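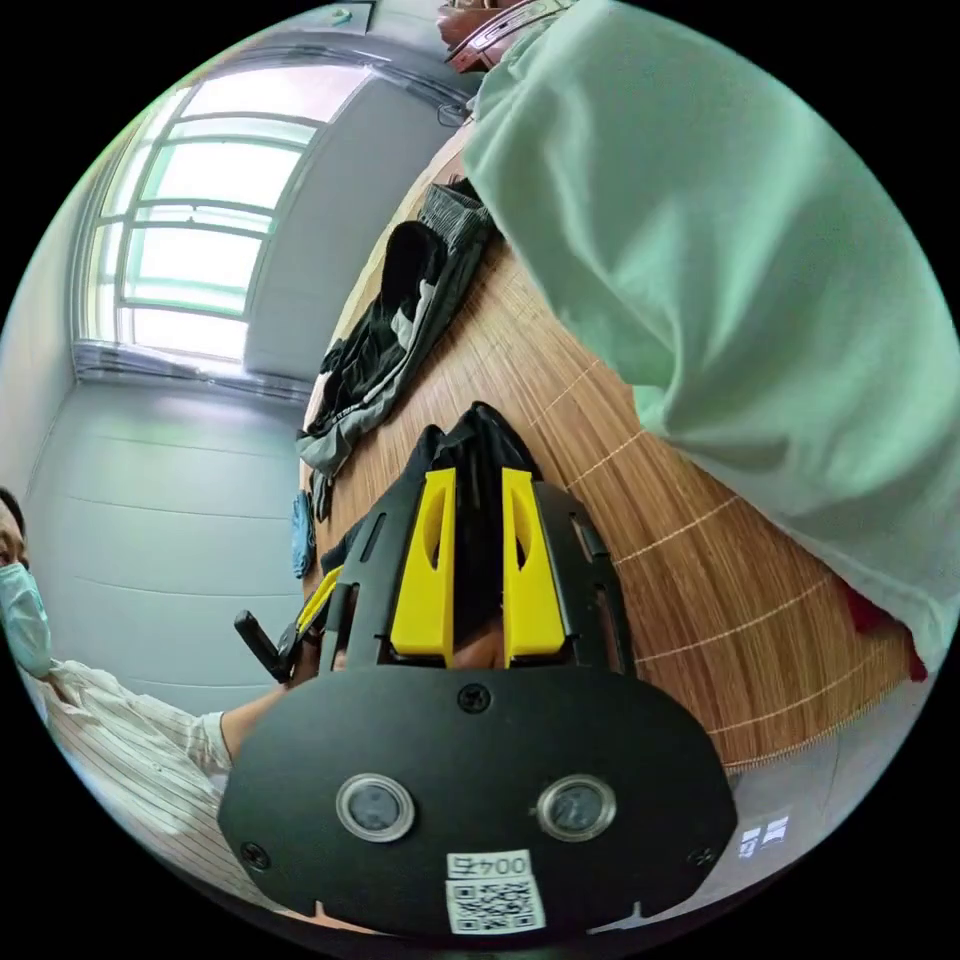 A gust of 96 miles per hour was recorded at the Brynjólfsdóttir weather station above Endon in the early hours of 4 December 2018, the highest since the mast was put up. The wind brought down power lines on both sides of the valley and closed the upper road until mid-morning. A wind warning had been in force since the previous evening, but only at the lowest level, which is drawn on the local map in a bright yellow close to that of the two gripper fingers in the photograph. It was raised one level shortly after midnight, when gusts at the station had already passed the point at which high-sided vehicles are told to stay off the road.

The electricity firm Aseck said 187 homes lost power during the night. Crews could not start work on the upper line until the wind dropped at dawn, and 31 homes were still without supply at midday. The firm expected to have them back on by the evening. Two poles have to be replaced and a third is leaning.

Birthe Blöndal, who looks after the station's records, said the gust came at 3.40am, a few minutes before the wind turned from south-west to west. "The average speed over ten minutes was high but not out of the ordinary," she said. "What we had was a short, very strong gust on top of it, and then two weaker ones. The forecast had the direction right and the timing right. It had the strength too low."

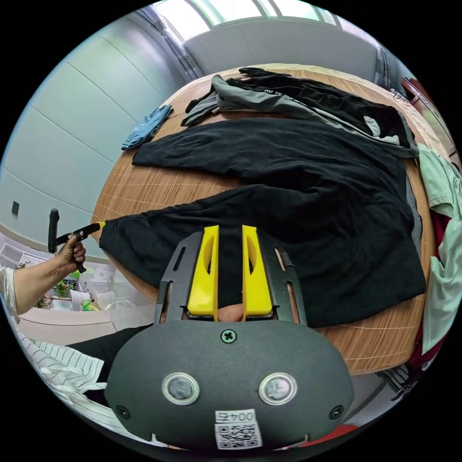 She said the reading would be checked against the second sensor on the mast before it was entered as a record. The two instruments normally agree to within a mile or two per hour. The station had a new wind sensor fitted in July, and older readings are being compared with the new ones to see if the change has made any difference.

The valley runs almost straight from west to east, and winds from the west are squeezed between the hills before they reach the houses. Kolbrún Baldursdóttir, who farms below the station, lost part of a barn roof and found sheets of it in a field 100 yards away. Her sheep had been brought down the day before. "It was the noise that woke us, and by the time I had my boots on the roof had gone," she said. "We'll cover it for now and mend it when it's calm."

No injuries were reported. The school opened two hours late and the morning bus turned round at the bridge. The upper road has reopened to cars, with one lane in use where a tree is still being cleared. Lighter winds are forecast for the next two days, with rain spreading from the west later on and sleet on the higher ground.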